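Public Libraries Should Keep Their Evening Hours

October 31, 2018

When budgets tighten, the evening hours of a public library are usually the first item proposed for reduction. The Gretitz district has now followed this pattern. Under the plan released in August, the Manríquez branch would close at 5 p.m. on every working day, and the Stosen branch would keep a single late opening. The district should withdraw the plan.

The case for early closing rests on attendance figures. Fewer people enter the buildings after 5 p.m. than before, and each evening visit therefore costs more. The arithmetic is correct as far as it goes. It does not ask who the evening visitors are, or whether they could come at any other time.

Many of them could not. A person who works a full day shift and depends on the Vimex bus line reaches the Manríquez branch shortly before six. Parents who must first collect their children arrive later still. For these residents a library that closes at 5 p.m. is a closed library, whatever the annual total of its opening hours may be. They pay the same local taxes as those who are free at midday, and they are entitled to a fair share of the service.

The district points to its online catalog as a substitute. Digital lending is a welcome addition, and it should grow. It does not provide a quiet table, a printer, or a member of staff who can help with a benefits form. Households without a reliable connection gain very little from it, and they are often the same households that use the reading rooms at night.

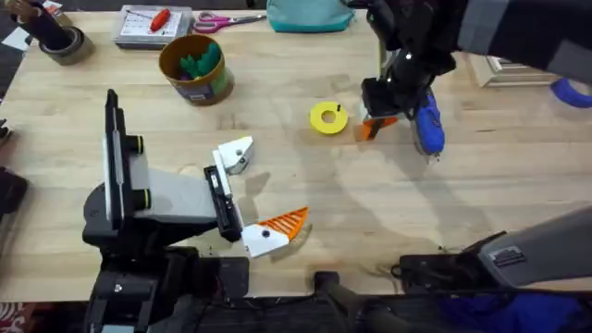
There is also the matter of staffing. The plan assumes that shorter days will produce savings in proportion. Heating, insurance and building maintenance will continue at nearly the same level, and the collections must still be cared for. What remains is a modest reduction in wages, borne mainly by part-time employees who accepted evening work in good faith.

A better course is available. The district could open both branches later in the morning on two days each week and keep them open until 9 p.m. on those days. The total number of staffed hours would not rise. A trial of 20 weeks would give the board evidence it does not have at present, including a survey of residents who do not now visit at all.

The board will accept written comments for a further 17 days. Residents who rely on the evening hours are urged to submit them, and paper forms should be made available at both front desks until closing time.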